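How Do You Shop for a Robot?
By Olaia Goicoechea
5/22/20

Maybe you have bought a toy with your own money. First you looked at the price, then you counted your coins. When grown-ups buy a robot, they do almost the same thing, but the list is longer.

Let us imagine that the kitchen of Sotomayor School wants a robot to help with the dishes. The cook, Barrett Esposito, must first answer one question: what is the job? "Help in the kitchen" is too big. "Pick up a plate and put it in the rack" is a good answer, because we can test it.

Now we look for the parts. A robot arm is like your own arm. It can reach and turn, but without a hand it cannot hold anything. The hand of a robot is called a gripper, and many times you must pay for it separately. A gripper can have two fingers, like these ones that hold a plate by its edge.

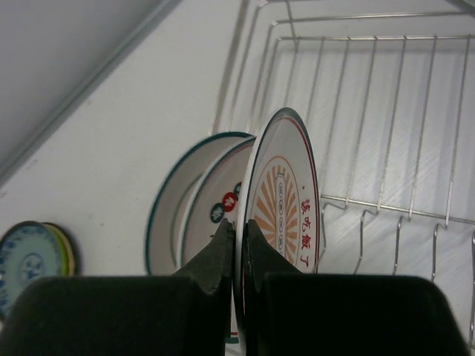

MONEY WORDS

A plate is thin and it can break. So Barrett needs fingers that close gently. He also needs to think about different sizes, because a small plate and a large plate are not held in the same place. And when plates stand very near to each other, wide fingers can have a problem to get between them.

Budget: a plan for your money. You write it before you go shopping.

Spare part: an extra piece that you keep in a drawer. Finger tips become old, like the soles of your shoes.

Running cost: money that you pay again and again, for example for electricity and repairs.

Let us make the budget with play coins. Barrett has 32 coins. The arm and the gripper together cost 20. A table that does not shake costs five. Lessons for the people in the kitchen cost seven. What is left? Zero coins! And he did not buy one spare part yet.

What can he do? He can look for a cheaper table, or he can wait until July and save eight more coins. He can also ask a shop to lend him the robot for a few days - this is called a trial. I like the trial best. He can bring the real plates from his kitchen and see how many the robot puts in the rack.

Your turn: choose one job in your home and write a budget for a robot that does it. Do not forget the spare parts.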